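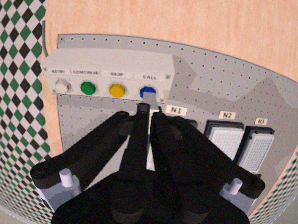 Button box with four round buttons. Rendering.

Tripod vibration and the sharpness you lose to it
Speaker notes, Clastbridge camera evening, Sunday session

Slide 1. Start with the question from the sign-up sheet: why is a frame at 1/15 on a tripod softer than one at 1/200? Let them answer first. Most will say wind. Wind is a factor outdoors, but the test frames I will show were shot indoors on a concrete floor.

Slide 2. Sources of movement, in time order: finger on the release, mirror, first shutter curtain. The finger is the largest and the slowest to die out. The mirror comes second. The curtain is small but happens right as the exposure begins, so no waiting period removes it.

Slide 3. Why the range between 1/4 and 1/60 is the worst. At long exposures the shake is a small fraction of the total light. At short ones the shutter closes before the camera has moved far enough to matter. In between, the shake lasts for most of the exposure. Draw the decay curve on the board if the projector washes it out.

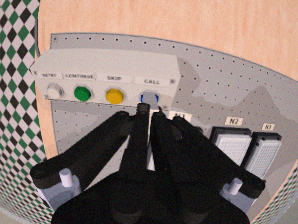 Black gripper just below a blue push button. Rendering.

Slide 4. Test setup. 200 mm lens, Skurkemora legs, Barreto ball head, Faltine plate. 42 frames in total, same target, same light level, focus set once and taped. Center column down for the first half, fully raised for the second. State clearly that this is one set of legs and one head. The shape of the curve should carry over to other gear, the exact numbers will not.

Slide 5. Results by release method. Finger: soft at every speed from 1/4 to 1/60. Cable release: better, mirror shake still visible as a vertical double edge. Self-timer with mirror lock-up: clean apart from 1/15. Electronic first curtain: clean throughout. Show the crops at 100 percent and leave them up long enough for the back row. 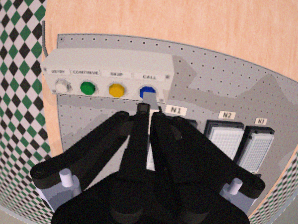 Slide 6. Raised column. 19 of the frames with the column up went in the reject pile, including several on the cable. The column acts as a second, thinner leg with no bracing. Spread the legs wider or use the column last - same advice as in every manual, now with crops.

Slide 7. Settings to write down. Mirror lock-up on. Delay of 3 seconds at minimum, longer with heavy lenses. Stabilization off if the lens does not detect a tripod. Lens collar if there is one, and tighten it before framing.

Questions. Expect one on hanging a bag from the hook. Answer: let the bag touch the ground, a swinging bag adds movement. Raw files are on the Clastbridge shared drive, folder is sorted by shutter speed.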